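Folding on a Cloth-Covered Table (and Other Things I Wish I'd Started Sooner)

Posted 3/29/24 by Graziella De Luca

I got several notes after the January page asking how I get my towels and shirts to come out flat when I don't own an ironing board worth the name, so I thought I'd finally sit down and write out the whole business. Get yourself a cup of something, it's a bit long!

It starts with the table. I used to fold on the bed like everybody else in my family, and the bed sinks wherever you lean on it, so the corners wander off and you end up with a towel that looks like a kite. A bare table is better, but slippery things slide around on it. What I like best is a big piece of plain black fabric laid over the whole table and held down with spring clamps, one at the back edge and one at the front. Most of my towels and shirts are pale, and against black I can see every crooked edge right away. A light sheet on a light table hides its mistakes until you try to stack it.

Pull the cloth smooth in the middle first, then clamp. If one side sags or wrinkles over the edge, leave it be and do your folding on the smooth part. I spent years fussing over that last corner and never once got a better towel out of it. 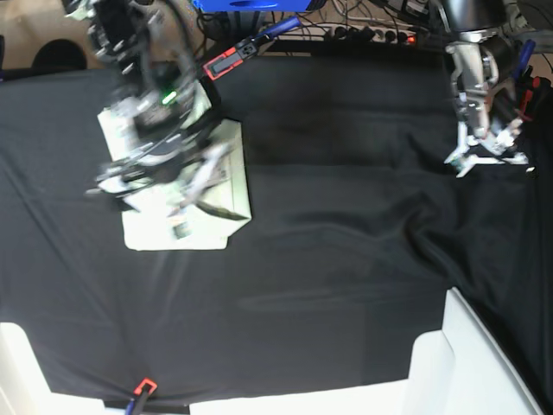

Lorna wrote in to ask whether a bedsheet would do in place of proper fabric. She has a dark flannel one with a hole in it, and she doesn't want to buy anything just for folding.

Yes, Lorna, please use the flannel! It grips even better than cotton, and you can put the hole down at whichever end you don't work at. The only fabric I'd stay away from is anything shiny. My sister-in-law gave me a satiny tablecloth once (lovely thing, burgundy, it still comes out for holidays) and trying to fold pillowcases on it was like chasing a bar of soap around the tub.

Shake it out before you lay it down

I know this sounds like something your grandmother would say, and mine certainly did, usually while I was trying to get out the door. Take the piece by two corners, hold it up high and let it hang for a moment. Give it one good snap, then lower the bottom edge onto the table and let the rest follow it down. If you drop the whole thing in a heap you'll have to smooth it out from the middle, and you'll be at it all afternoon.

Thin cotton wants to cling to itself, and I find it helps to run a hand between the layers. With heavier towels you can skip that. Hold the fabric a little way in from the very edge, too, so you aren't tugging on the hem. Hems that get pulled every wash day go wavy, and a wavy hem will never lie straight again no matter how nicely you ask it.
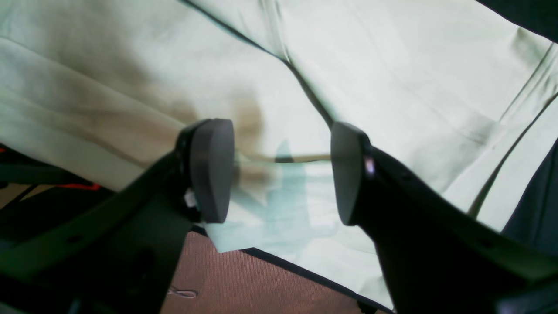 Pale cloth draped above a patch of carpet

Now for the folding itself. I'll describe it for a plain shirt or a medium towel, and you can stretch it or shrink it to suit.

Lay the piece flat with the longer side toward you. Smooth it with the side of your hand, working from the center out, and don't press hard.

Bring the left third over, then the right third on top of it. Stop and look at the edges before you go on. If they're off by a finger's width, fix it now, because each fold after this one makes it worse.

Fold up from the bottom to meet the top. For a thick towel I stop there. For a thin shirt I'll fold it once more.

Turn the whole bundle over so that the open edges are underneath, and give it a pat.

If the cloth fights you and stays all rumpled, don't wrestle it. Open it back up, let it lie for a minute and start over from one edge. I have a soft green towel that has never gone along with anything the first time, and I've stopped taking it personally. Straps, ties and loose flaps should be tucked in before the first fold, or they'll pop out of the side of the stack later and catch on the drawer.
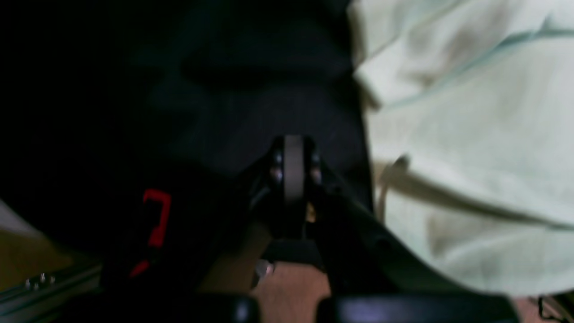 Photo: Grovex Home Pages

A word about light while I think of it. A lamp straight overhead makes creases nearly disappear, which is flattering for the laundry and no help at all to you. Put your lamp off to one side, low down, and the shadows will show you where the wrinkles are. I moved mine from the shelf to the windowsill and was a little embarrassed by what I'd been calling "smooth."

And check for labels! I like to have the little tag end up on the same side of every piece, so that when I'm looking down at a stack I can tell which way it was folded. My husband thinks I'm out of my mind, but he can find his own shirts now. Some pieces also look very nice with one corner folded over on the diagonal, so you get a triangle on top. I do those for the guest bathroom and they hold up fine as long as people don't rummage. 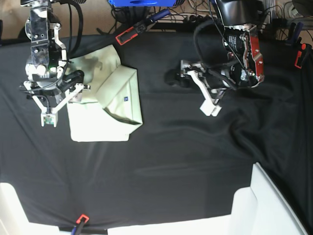 Putting the stacks away

Stack by thickness, with the heavy pieces at the bottom, and keep the folded edge facing out. Don't pile towels higher than the shelf comfortably allows, or the one you want will always bring the rest down with it. I keep my everyday stacks to four and put the extras in the hall closet behind the vacuum.

When you're done, take the clamps off, fold up the black cloth too and store them together in one bag. Mine collects lint like you wouldn't believe, so I shake it off the back steps first and go over it with a damp sponge every so often. Wash it by itself the first time or two, particularly if it's new, or you'll have gray towels and nobody to blame for it but me.

Next time I'll get to fitted sheets. I've been putting it off.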